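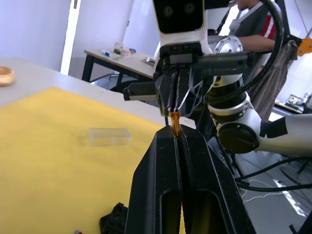 ## Small things on a big yellow mat: an afternoon with Hashini Matubbar

I'd been told to ask for Hashini if I wanted to talk about fiddly bits, and within a minute of sitting down she had tipped a saucer of them out in front of me. Clips, spacers, stoppers, little ridged plugs I couldn't have named if you'd paid me. Hashini runs the small parts table at Menov, a repair and odds-and-ends workshop in Fummont, and she's been doing it for seven years.

"People think I'm patient," she said. "My sister would laugh at that. I just like knowing where a thing lives."

I started with the table, as I'm nosy about tables (mine is a disgrace). Hers is white with a great big sheet of yellow over most of it, so bright it's nearly rude. Was that her choice?

"It was! Amber wanted green. We had green for a week and I lost a whole packet of black washers on it, well, I say lost, they were right there, I just couldn't see them by four o'clock. Put a black washer on yellow and it shouts at you. Brass is a bit harder, and the amber pieces are the worst of the lot. You've got to get the light on them and then they go gold, and you think, ah, there you are."

I'd noticed those already. They're lovely, the see-through orangey ones with the ribs, and I said I'd happily have a jar on the windowsill. She told me I'd be joining a queue.

"Everybody picks up the amber ones. Wouter's daughter calls them sweets. They're slim, so they roll, but the ribs give you something to get hold of. Smooth ones are horrible. Give me a ribbed piece any day."

So what's the trick to picking up something that size? She held out her hand and made me have a go, and I dropped mine straight in my tea. (She fished it out with a spoon and said no more about it.)

"You went for the middle and you squeezed. Don't squeeze. Hold it by one end and leave the other end free, because sooner or later you'll want to pass it on, and then where's the next hand supposed to go? It's the passing that catches people out. They let go when they feel like letting go. You wait till the other side has it. There's a tiny moment when it's held twice, and you want that moment, you don't want to rush it."

We practised over the mat, which was her one firm rule. If it falls, it falls on yellow. I got better, I think. She was kind about it anyway.

### Tins, mostly

Behind her chair are the tins, all 102 of them. Old pastille tins, tobacco tins, a whole run of flat ones that came from a stationer's called Declercq when it shut. None of them matches and each has a scrap of masking tape on the lid with her handwriting on it.

"I tried proper drawers. Gudrun bought me a Terico cabinet, very smart, lots of little clear drawers. And I hated it, poor Gudrun. You pull one out too far and that's your evening gone. A tin you can bring to the table, open it, take what you need, shut it, put it back. The cabinet's got biscuits in it now."

It has, too. I had one.

I asked how she decides what goes in with what, and this was where she really got going. Size first? Colour? "What it does," she said, quite shocked at me. "If I sorted by colour I'd have every orange thing in the place in one tin and I'd never find a stopper again. The only time I go by colour is the first tip-out, when a mixed bag comes in and there might be 200 bits in it. Then I push the colours apart with a bit of card so my eyes can calm down. After that it's all by job."

And the bits she can't place? They've got a tin as well, labelled ASK NTOMBI. Ntombi Joubert looks through it when she's in, takes a few out, and sometimes puts a few more in, which Hashini considers cheating.

I wanted to know if she's this tidy at home. A long pause, and then a lot of laughing.

"No. I've a kitchen drawer I can't open. There's a whisk in it, I think, standing up. My husband opens it with a ruler."

She stops at five, and the last job is always the same. Lids on, tins back, then a hand run flat across the mat from left to right to feel for anything her eyes have missed. She found a tiny spring while I was putting my coat on, and down came another tin.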